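How the Gukholm group learned to stop resetting the table

The Gerkudeck method began as a complaint about labor. The group at Gukholm was training a two-finger gripper to clear household tables, and every trial ended with a person putting the objects back where they had been. "We measured it over one month," the project lead says. "More hours went into resetting than into recording. The robot was idle while we matched objects to a printed layout."

The layout was dropped in October. Under the current protocol an operator tips the objects out by hand and starts the next trial from wherever they come to rest. The first set recorded this way holds 2437 grasps over 300 starting arrangements, all with ordinary drink bottles.

Bottles were a deliberate choice. A clear bottle gives a depth sensor very little to work with, and a dented one no longer fits the cylinder that most grasp planners assume. "A label helps the network more than we would like," the lead says. "It finds the label and closes on it, even when the neck is the better place. With no label it has to use the cap, or the reflections, and reflections move when the wrist moves."

The method therefore scores each candidate grasp from the wrist view alone, at several heights during the approach, and discards any candidate whose score drops as the fingers get closer. The group calls this step Latine. The earlier planner, Nông, committed to one grasp at the top of the approach and did not revise it.

On the held-out test of 133 arrangements, Nông left at least one bottle on the table in 41 of them. The lead declines to give a matching figure for the new planner until the test has been repeated on a second arm. "It is lower. I don't want to print a number from one machine with one set of fingers."

Two failure types remain. The first is contact between neighbors: where a cap sits close to another bottle's neck, one finger tends to push the second bottle before the grasp closes. The second is patterned cloth. Printed flowers and leaves produce false edges, and the network was first trained over plain gray. Recording over printed tablecloths is now standard in the group – a change that slowed early training and has been kept anyway.
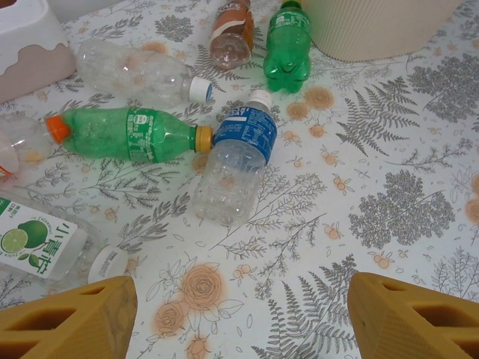

"The next question is order," the lead says. "At present it takes the highest score first. Sometimes a lower score would free two others, and the planner has no way to represent that. We are working on it, but I would not call it a result yet."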